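Home | Contents | Previous chapter | Next chapter | Glossary | Instructor area

Chapter 4
Showing a Robot a Task: Hand Guiding and Remote Control
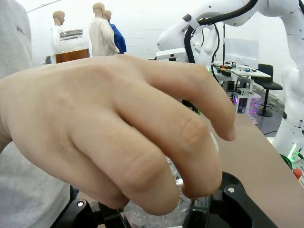 Most of the robot programs considered in the first part of this book were written at a desk. The programmer knew where each object would be, chose a set of positions for the arm, and typed them in order. Such programs remain in daily use and there is little reason to replace them where parts arrive in a fixed place. They are less suited to work in which objects vary in shape or position, or in which the useful knowledge lies in the hands of a skilled worker who has never had cause to put it into words.

This chapter deals with a second way of instructing a machine, in which a person shows it the task. The person may take hold of the arm and move it through the work, or may direct it from a short distance by means of a control device. In both cases the movements of the arm are recorded, together with the state of the gripper and, in most modern systems, the pictures from one or more cameras. A single complete recording is called a demonstration.

4.1 Two ways of showing

In hand guiding, the motors of the arm are set to support its weight while offering little resistance to the person moving it. The teacher feels directly when the gripper meets a surface, and beginners usually produce an acceptable demonstration within their first session. The method has two drawbacks. The teacher's arms and body may block the view of the cameras, and a large arm is tiring to move for long periods.

In remote control, the teacher moves a handheld controller, or a second and smaller arm, and the working arm follows. The teacher may stand clear of the cameras, and the recorded commands are of the same kind that the robot will later give itself. The sense of touch, however, is weakened or lost. Learners often grip too hard at first, and should practise on objects that will not be harmed.

4.2 The place of the wrist camera

A camera fixed near the gripper moves with it, so that the fingers keep much the same position in every picture while the surroundings change. This is of great help in the last stage of a grasp. The same camera sees little of the table when the gripper is low, and it is commonly paired with a second camera at a fixed point.

4.3 A case for study: the Grollcombe exercise

The exercise used throughout this chapter was developed at the Grollcombe training laboratory under Mervin Melnyk. Trainees were asked to teach an arm to lift containers and set them down at a marked point, using the Vudier recording software. Over one term they made 455 demonstrations, of which 299 were kept. The remainder were set aside for faults that the reader will meet again in Section 4.5: long pauses, sudden changes of direction, and starting positions that hardly differed from one attempt to the next.

A typical demonstration in this exercise lasted around 10 seconds. Trainees were advised to move steadily, to complete each attempt by a single plan, and to include a number of attempts in which a poor approach was corrected before the grasp. The reasons for the last instruction are taken up in Section 4.4.

Before continuing, readers should be familiar with joint angles and gripper force as set out in Chapter 2.

Shares: 10 | Comments: 3

charbonneau_t
Does Section 4.5 say how the faulty attempts were picked out, by eye or by software? Our group at Trumham does it by eye and it takes all of Sunday.

Lesley P.
The glossary link for "demonstration" goes to Chapter 3.

RKD
Clear on the loss of touch. I would have liked more on second arms and less on controllers.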